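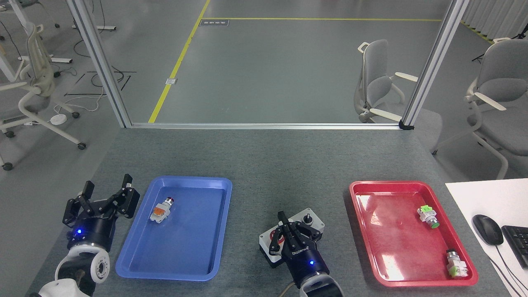
Search this site Enter keyword Go

Rebane Asks Governor to Restore Public Call-In Hour

TALBRIDGE – State Representative Sigita Rebane sent a letter to the governor's office this morning asking for the return of the monthly call-in hour, which was dropped from the schedule in October.

The hour let residents put questions to the governor by phone without going through a reporter or a staff member. Calls were taken in the order they came in and carried live on local radio.

"People in my district do write letters, and what they get back is a form reply," Rebane said. "On the phone they got an answer. They didn't always like it, but they could ask a second question."

The letter is signed by Rebane and eight other House members from both parties. It asks for two changes if the program comes back: a later start, so that people who work days can call, and a written transcript posted within 70 hours of each broadcast.

Rebane has also asked that two of next year's sessions be held outside the capital, one in Pustau and one in Koratgate. Both towns have a public hall with a phone line and seating.

The governor's office has confirmed that it received the letter. Rebane's office will post the reply in full when it arrives.

Residents who want to add their names can do so at the district office in Talbridge during business hours.

Recent Releases
Rebane Statement on the Koratgate Bridge Vote
District Office Hours Change for Winter
Letter to the Highway Department on Awasthi Road

Last updated: 11:40 a.m.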